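ok rent thread because three people asked. landlord is raising us from 544 to 606 a month starting June. for a one bedroom with a window that doesnt open

called Saturday, got Siriporn at the office, very nice, cant do anything

the "improvements" they listed: new mailboxes. thats it. thats the list

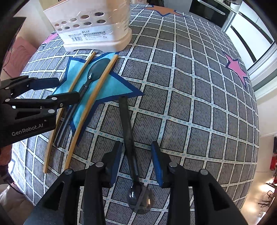
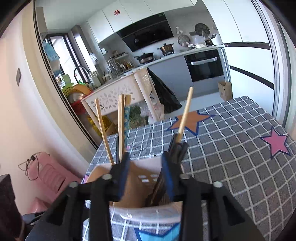

black spoon on the gray tablecloth, then the pink basket

anyway. Jawad downstairs got the same letter but his goes up 230?? same size unit. how

if you're in the building check what date is on your letter, mine and his dont match

meeting in the laundry room, 4 pm, bring the letter and your lease. teh whole lease not just page one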